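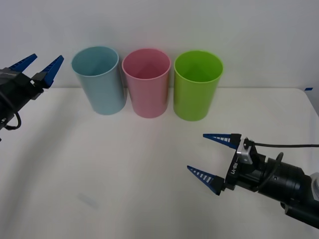

Tuncay Akyol reckons we should stop fiddling with finger geometry and spend the time on the wrist camera, as the soft blue fingers forgive a bad approach anyway and a bad picture forgives nothing. I half agree! But I wanted a proper comparison first, so that is what today went on.

26 July 2018

Cups again, blue, pink and green in a row. Same task for both finger sets: come in from the side, close on the body below the rim, lift, hold, put down. The old Varine fingers (the solid ones) went first, then the blue ribbed ones printed to the Studen pattern. Grip force at 32 on the controller scale for both, 60 tries per set, left and right arm taking turns.

Old fingers: 7 drops, all on the lift, and most of them with the left arm. They want the cup dead centre, and if you're off by a little the wall dents and the cup squirts out sideways. Blue ones: a single drop the whole way through, and that was my fault for sending the arm up before the close had finished. They wrap a bit when they meet the curve, and it is lovely to watch. I ran a few extra just for the pleasure of it.

The camera side is where Tuncay has a point. From the wrist you get both fingertips and plenty of table, but the cups lose their tops as soon as they stand towards the back. 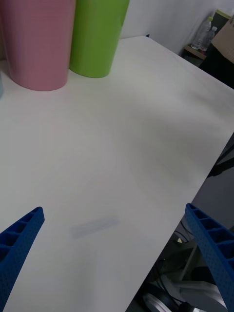

So the rim finder is no use from that pose and I had it working off the bottom edges instead, which did better than I expected. Green overlapping pink still upsets it. It wants to call them one wide object, and then the planner aims for the middle.

Tried tilting the camera mount up one notch. More rim, less fingertip, and I missed the fingertips straight away. Put it back. The wider lens from Cestirska might give us both, if the distortion is bearable.

Controller: moved the loop from the Ó Ceallaigh box to the newer one after lunch. Nearly 300 closes without a stall. Very pleased with that.

Next: gap between pink and green in small steps until the splitter copes, then the same again at force 32 with the cups part filled. Print spare left fingers.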